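Kornden Takska

The Takska is a tabletop tidying kit from Kornden, sold as an arm with a two-finger gripper and a small wrist camera. I've been looking after this article for a while, and I own one, so expect some opinions! It comes in 2 versions, Home and Bench, and the Bench one costs 315 more (I have the cheaper one).

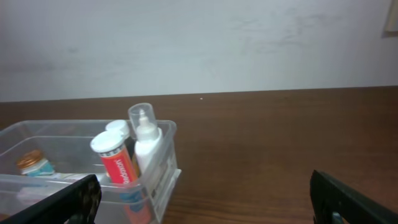 Can you buy the fingers separately?

Kornden sells them in pairs through its Tarnholm shop, and they fit either version.

Upright tubes and bottles are my favorite thing to try with it, though I'd practice on empties first. Kemppainen, the add-on software, lets you save 48 pickup spots, and I keep running out. 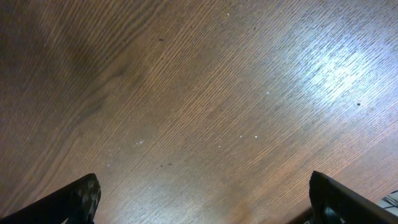

This page was last changed on 4/10/18.

Shiny tabletops get their own page in the manual. It says to move your lamp before you touch the camera settings, and I'd go along with that.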